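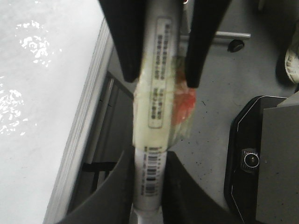

One of our early users wrote in to ask why the planner won't just grab the tube and read the barcode in one go, and whether Plorkora could skip the second look. Fair question! I tried it both ways. With the wrist camera this close, the small print blurs, so Plorkora holds the grasp, asks the arm for a slower pose and then tries the decoder again -- up to 50 times before it gives up.

plorkora-grasp, README

I wrote this in July on top of the Platau controller. The set has 1017 grasps, 119 of them kept back for testing. You'll want around 80 GB free.

Run platau sync first, then plorkora replay. Glare on white tabletops still confuses the edge finder (sorry, I'm on it).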